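Let the Library Fix Old Computers

By Lakshmi Marar

7 November 2025

Last February the Bornside town council voted to keep its rule on surplus office equipment. The rule says that any computer the town no longer uses must go to a licensed recycler within 300 days, whole, with the drives pulled. It can't be given away, sold to residents or taken apart for parts. I think the rule is wrong, and I think the council should take it up again before the next budget.

I should say where I stand. I worked in the town clerk's office for many years and I signed a lot of those disposal forms. I also have a grandson who did his homework on a phone until he was in eighth grade, so I am not neutral.

The rule was written for good reasons. Before it, old machines sat in the basement of the annex, and at least one left the building with tax records still on it. People were angry, and they were right to be. The council wanted something simple that staff could follow without thinking too hard, and a flat ban on reuse is simple.

But the danger was always in the drive. Once the drive is out and destroyed, what remains is a metal box with a power supply, a board, a processor and some memory. Those parts hold no tax records. Most of them outlast the software the office was running, and a desktop that is too slow for the permit system is still fine for writing a school paper or filling out a job application.

It also helps that office desktops are built to be opened. The side comes off, and the main parts are in plain view.

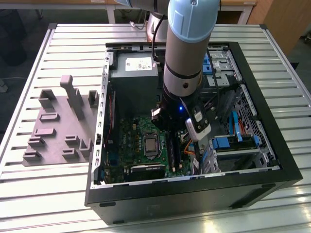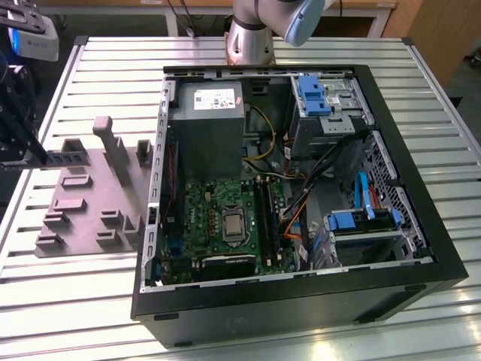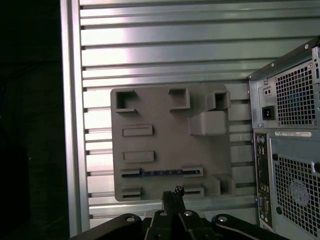
Desktop tower with the side panel off, first and second pictures.

Compare that with most laptops sold now. Hugo Garrido has run the repair counter at Prelletti on Mill Street since before I retired, and he told me he turns away thin laptops every week. The memory is fixed to the board, the battery is glued, and the cost of the labor is more than the machine is worth. With a desktop he can swap a power supply while the customer waits. The town is getting rid of the very kind of computer that is easiest to keep going.

What I would like to see is modest. Pull the drives and destroy them, as we do today. Let the library take the machines that are left. Put in new drives, load a free operating system, and lend the computers out on a library card the way we lend out the carpet cleaner. If a machine can't be fixed, keep the parts that still work and send the rest to the recycler.

Councilman Cayetano Carrasco raised two objections at the February meeting, and both deserve an answer. The first was staff time. The library has two people at the front desk on most afternoons, and neither was hired to fix computers. That's true, and I would not ask them to. The high school has a shop class that would take the work. Araceli Marín, who teaches it, has already asked the council for machines and been told no because of the rule.

The second was liability. If a resident gets a bad power supply and it burns out, who pays? I would have the town test each unit before it goes out and lend it under the same form that covers the power tools. We have been lending out a chainsaw for years - I find it hard to believe that a desktop computer is the greater risk.

There is also the matter of money. The town pays Lanex by the pallet to haul this equipment off. I don't say Lanex does a poor job. I only say that we are paying to remove things our own residents would drive across town to pick up.

The current rule can be changed by a simple majority. The next regular meeting has open time for public comment, and the sign-up sheet is by the door.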